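About us

Ustcombe Mammal Survey is a small ecological field unit. We record the nocturnal activity of ground-dwelling mammals, chiefly badgers, hedgehogs, hares and small rodents, on farmland and in old woodland. Our work is done under contract to landowners, planning consultants and conservation bodies, and part of each year is kept free for our own long-term study at Nitside.

What we do

Most of our contracts fall into one of the following groups.

Badger surveys. Setts are mapped on foot in late winter, when ground cover is low and paths, latrines and spoil heaps are easiest to find. Each entrance is classed as well used, partly used or disused. Bait marking is carried out where a territory boundary has to be established.

Hedgehog presence surveys. Footprint tunnels are set along hedges and field margins and checked each morning for five nights running. A site with no prints after five nights is reported as "not detected", and the report states the likely error in that result.

Hare counts. Transects are walked at dusk and again before dawn. Distances are measured by rangefinder and the density is worked out from the distance data. Counts are not made in fog or heavy rain.

Small mammal trapping. Live traps are laid in a grid, supplied with dry bedding and food, and inspected at dusk and at first light. Shrews are released at once. All other animals are identified, sexed, weighed and released at the point of capture.

The Nitside study

Nitside is a 265-hectare block of mixed grazing and oak woodland on heavy clay. It has been surveyed every month since the unit was set up. The study looks at how long badgers and hedgehogs spend feeding on the same pasture, and whether either changes its hours when the other is present.

The method has been kept the same so that years can be compared. Observers work from two fixed hides, one at the wood edge and one beside the lower stream. Each animal in view is watched for as long as it can be followed, and its behaviour is noted at one-minute intervals as feeding, moving, alert, grooming or out of sight. Soil temperature at a depth of ten centimetres is taken at the start and end of each watch. Earthworm numbers on the surface are sampled on the same night, on a separate strip, so that the feeding ground is not disturbed. 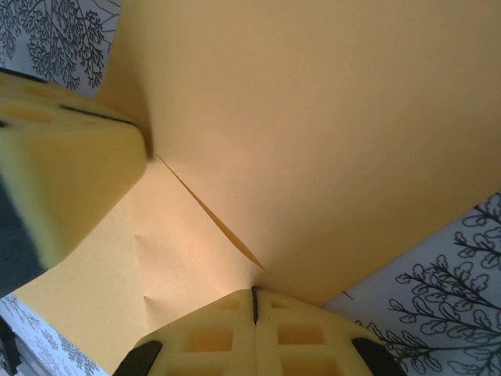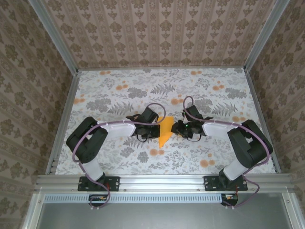
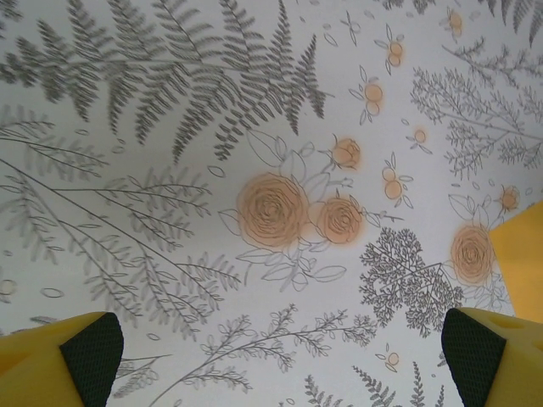 Text: Robot arms, grippers and patterned paper

To date the study holds 2,672 completed watches. Badger feeding bouts are longest on mild, damp nights between April and June and shortest in dry spells, when the animals leave the pasture early and turn to the woodland floor. Hedgehogs use the field margins on most nights, but go into open pasture mainly after the badgers have left it. We do not yet regard this as proof of avoidance. The two species also differ in how far they travel from cover, and the effect of that has still to be separated out.

Records and data

Field notes are written on paper and entered into our database, Morsy, within two working days. Every entry is checked against the paper sheet by a second person. Records that cannot be read or that lack a start time are kept but marked, and are left out of analysis.

Species records are passed to the local records centre once a year, in February. Sett locations are confidential. They are given only to the landowner, the client and the licensing body, and appear in public reports at a reduced grid resolution.

Requests for Nitside data from students and other researchers are considered on receipt of a one-page outline. The behaviour data are supplied as plain text files with a key to the codes.

Licences and standards

Survey staff hold the licences needed for the species they handle, and licence numbers are given in each report. Dormice and bats are outside our scope. We do not carry out sett closures, translocation or any form of control work.

All night work is done in pairs. Red-filtered torches are used near setts and hides are entered at least an hour before sunset. Boots and traps are disinfected between sites.

Where we work

The office and store are at Ustcombe. A second base at Ristavham is used between March and October for work on the upland farms, where hares make up the greater part of the survey effort. There is no public access to either building or to the hides.

Commissioning a survey

Enquiries should include a site plan with the boundary marked, the species of concern, the date by which the report is needed and the name of the person who can grant access. Many surveys can be done only in certain months, and a request that arrives after the season has closed will normally be held over to the next one. A written quotation is sent before any visit is arranged. Reports are issued as a draft for comment and then in final form, with maps and raw counts attached.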